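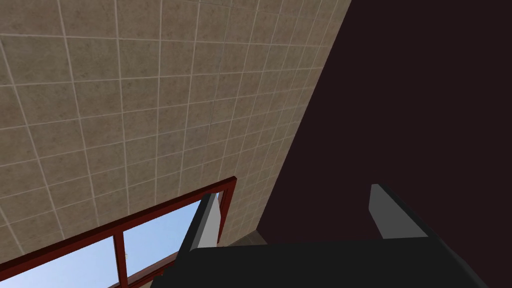

Wrist camera view in the simulator, gripper open, tiled surface and window behind it.

So you want to swap textures in your sim rooms before training a grasping policy? Great, it's easier than it looks! I learned this on the Nodidum project with Margaux Hervieu, and I still do it pretty much her way.

First, render one view from the wrist camera with the fingers spread and nothing between them. Save it. Every later render gets compared to that one, so don't touch the camera pose again (I did once, and lost a whole August afternoon).

Next, make your list of swaps. I change the tiles, then the sky color, then the big dark surfaces, one at a time. Leave the gripper alone for now.

Run 400 episodes per swap. We tried 185 and the curves were too jumpy to read.

Then plot success for each swap next to your baseline. If the tile swap hurts a lot, your policy is probably leaning on the grout lines, and you'll want more tile patterns in the training mix – go wild, ugly ones are fine!

Last thing, write down your random seed. Torbjørn keeps ours in the run name.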